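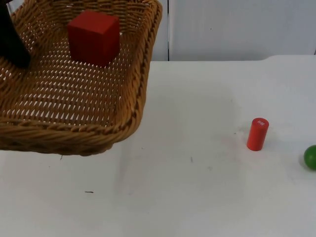
Umby Guest Cottage: Spring Safety Walk-Through, with Comments

Completed in March by Shih-chieh Chou, starting at 9 in the morning and finishing well after lunch, which tells you how much I enjoy poking around in this old place.

1. Smoke alarms
OK. Both alarms sounded nice and loud when I pressed the test button (sorry to the neighbors!). The one in the hallway is getting close to 10 years old, so let's replace the whole unit before summer guests arrive.

2. Carbon monoxide alarm
OK. New batteries put in today. I wrote "March" on a bit of tape inside the battery door so we all know where we stand.

3. Fire extinguisher, kitchen
OK. Needle in the green, pin in place. It had drifted behind the broom again, so I moved it back to its bracket by the door.

4. Hot water
NEEDS WORK. The kitchen tap ran at over 130 degrees, hotter than I'd want for anybody's grandchildren. I turned the heater down a little and will test it again next visit.

5. Stairs and handrail
NEEDS WORK. The rail is solid as can be, but the second tread from the bottom has a lifted edge on its rubber strip. I pressed it down for now. Please glue it properly, and please don't use the Gindent tape left over from the porch, as it never did hold well in damp weather.

6. Outlets and cords
OK. No warm plates and no scorch marks. I did find a lamp cord running under the bedroom rug and rerouted it along the wall, where it looks much tidier anyway.

7. Woven and wicker items
Run a hand slowly along rims and corners, feeling for snapped strands that could catch a finger or a good sweater. Keep everything woven well away from the stove and the space heater. 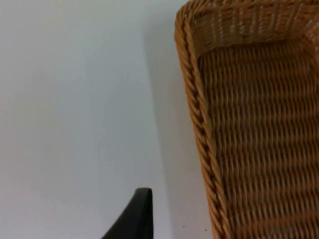 Wicker basket, corner and side weave.

8. Windows and exits
OK, mostly. The bedroom window opens fully and stays up by itself. The back door sticks at the top, and I'd love for somebody to plane it down while the weather is dry.

9. Outdoor steps and path
NEEDS WORK. Moss on the Bamau Lane side, and quite slippery it was, too! A stiff brush and a bucket of warm water should do it. The porch light is fine.

10. Emergency card
OK. The card is on the fridge, with the new number for Chu Plumbing added in big letters.

Still open: items 4, 5 and 9, plus the sticky back door. Spare key is back on its hook.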